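FOR IMMEDIATE RELEASE

Trerkeo, the robot arm I built in a shared workshop, now has a practice room, and you can have it for free

Parner, June 1, 2022

Hello! My name is Warrick Tamihana and I've been told a press release ought to be written as if somebody else were doing the talking. I tried that for an evening and it sounded like a letter from the gas board, so you're getting it from me.

The news is this. Trerkeo, the tabletop robot arm I've been building at the Brendau shared workshop in Parner, is going out to anybody who wants to build one. The drawings, the parts list, the control code and the practice room all go up today, free to copy, change and (I expect) complain about. There is also an open evening at Brendau where you can come and have a go with the real arm, and more on that further down.

I should explain the practice room, as it's the bit I'm most excited about. It's a simulation, a room that lives on my computer with the arm inside it, and it's where I've done nearly all of the work since January. Before that I was testing everything on the bench. I'd write a new move, press the button and then lunge for the off switch — and one wet Sunday I wasn't quick enough and the arm drove its own gripper into the bench top. That was a wrist joint gone, plus most of my good mood. I reprinted the wrist over the next few evenings and started drawing walls and a floor on the laptop while the printer was busy.

The simulated arm is yellow and stands on a green block, and it shares its blue work surface with the sort of stuff you'd find lying about on any bench: small brown cubes, an orange meter, a green drinks can, an open cardboard box. I wanted awkward shapes in there. A cube is easy. A can is round and slippery and falls over if you breathe on it, and a box with its flaps out is a nuisance from almost every direction, which makes it very good practice. I also put scratches on the work surface and scuffs on the walls, partly because a spotless room looked daft and partly because a camera program that only works on clean backgrounds is no use to me at Brendau. 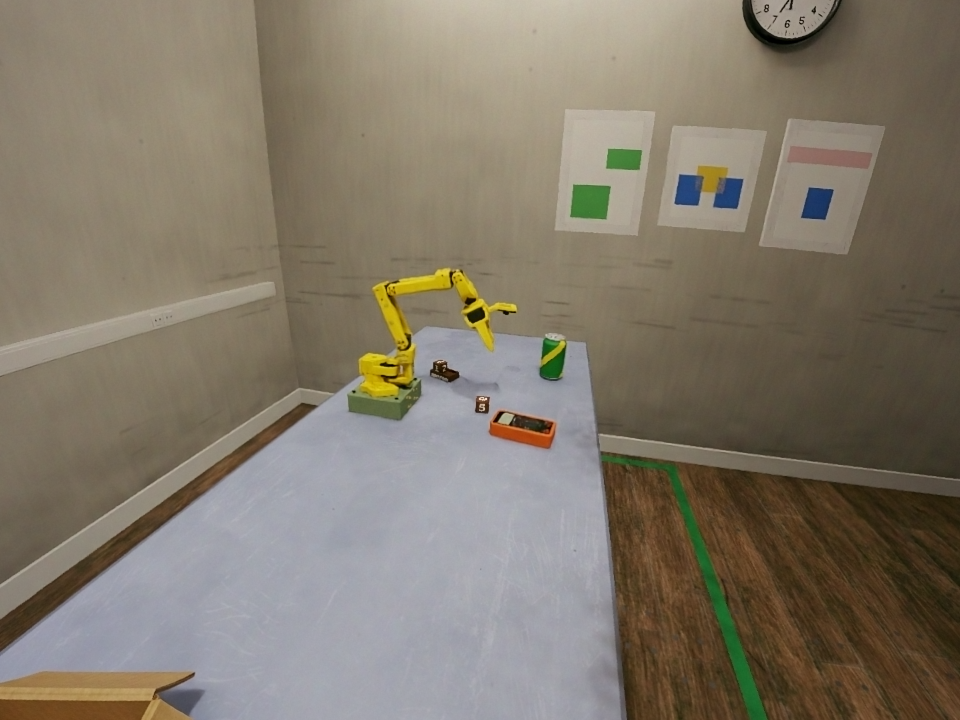
What the arm can do so far

Let's be modest. Trerkeo picks small things up and puts them down somewhere else. My standard job is cube into box, and I run it in batches of 60 with the cube starting in a different spot each go. In the last batch before this release, the simulated arm got 56 of them in. I've watched the misses over and over and they're nearly all the same mistake, where one finger comes down on top of the cube instead of beside it and shoves it along. I know what's causing it (my approach angle is too lazy when the cube is close to the base) and I'll fix it, but I decided I'd sooner put the thing out with a known wobble than sit on it for another winter.

The real arm is behind that. It does the cube job well enough to show people, and it's hopeless with cans. Real motors get a bit of slack in them and real cables tug, and my simulation is too kind about both. If you happen to know a lot about gear backlash, please come to the open evening and let me buy you a cup of tea!

The program that plans the moves is called Gezer. I wrote the first version of it for a completely different machine, a plotter that drew on envelopes, and you can still find the word "envelope" in the code in places where it makes no sense at all. Gezer takes a target, works out how each joint has to turn to get there and then checks the path for bumps before anything moves. The same file runs the simulated arm and the real one. You change a single line in the settings to say which you're talking to. Do please read that line twice before you press go.

How it's built

The real Trerkeo is printed plastic over hobby servos, with two fingers on the gripper. I chose two because it was the fewest I could get away with, and I've had no reason to regret it. The finger pads are the part I've changed most often. Bicycle inner tube was too sticky, craft foam tore, and the current ones are cut from a rubber jar opener that used to live in my kitchen drawer.

You'll want access to a printer, a small screwdriver set, a soldering iron and a bench you can clamp things to. Clamp it properly. A long arm swinging out sideways will happily tip itself off a table, and I've a dent in the Brendau lino to prove it. If you've never soldered, the power board is a gentle place to begin, with nice big joints and plenty of space between them. I've put the wiring notes at the front of the build guide, before the printing notes, as I found it much easier to get the cables through the lower arm while the shell was still in halves.

Trying it without building anything

This is where the practice room comes into its own, and I'd tell anybody to start there. Download it, open it, and you've got an arm to play with on the same day. It'll run on a fairly tired laptop. Mine has a missing key and a fan like a hairdryer and it copes.

There's a whole room around the work surface, with a wooden floor, green tape lines, a little white trolley and a set of shelves with coloured bins and toys in. I got rather carried away with the shelves, I admit. You can look at the arm from the side or from up above, and I'd recommend starting high, as it's much easier to judge where the gripper is over the surface. Leave the fingers open until you've got the hang of steering. Then go after a cube.
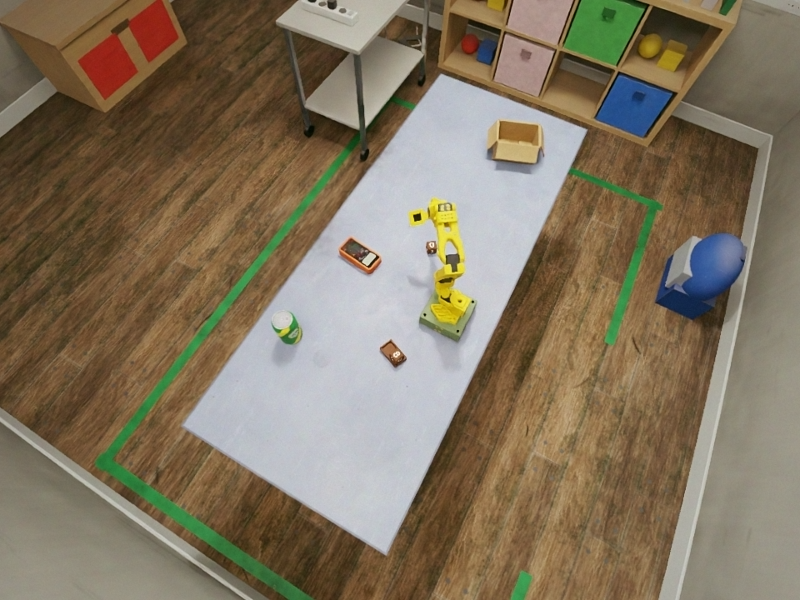

Do I need to know how to program before I start?

You can get quite a long way without it. The practice room has sliders for every joint, and the cube job comes ready written, so you can run it and watch. When you want the arm to do something of your own you'll need a little code, and the guide walks you through changing the cube job line by line, starting with where the arm puts things down.

The open evening

Brendau is opening its doors after work on the last Friday of the month, and all ages are welcome so long as the younger ones bring a grown-up. I'll have the real arm clamped to the long bench and a laptop next to it running the practice room, so you can try a move on the screen first and then see what the motors make of it. Bring something small for it to pick up if you like. Nothing breakable, nothing alive, and nothing with gravy in it, please.

If you've got a half-finished arm of your own sitting in a cupboard, bring that too. I'd love to see it, and there'll be other people there with screwdrivers. We've got spare servos in the drawer and the printer will be on all evening for anybody who needs a bracket.

What's next

Cans, mostly. I want a version of the gripper pads that bends around something curved, and I want the simulation to be a good deal meaner about slack and friction so that I stop being surprised at the bench. After that I'd like to try stacking, and after that I'd like my kitchen drawer back.

Notes for editors

Trerkeo is a hobby project and isn't for sale, either as a kit or ready built. Please credit any pictures of the simulation to Warrick Tamihana. I'm happy to be interviewed, by phone or at the workshop, and happiest of all if you'd like to come and drive the arm yourself. Messages left at the Brendau front desk in Parner reach me the same evening, and the desk can also hand out printed copies of the build guide at the cost of the paper.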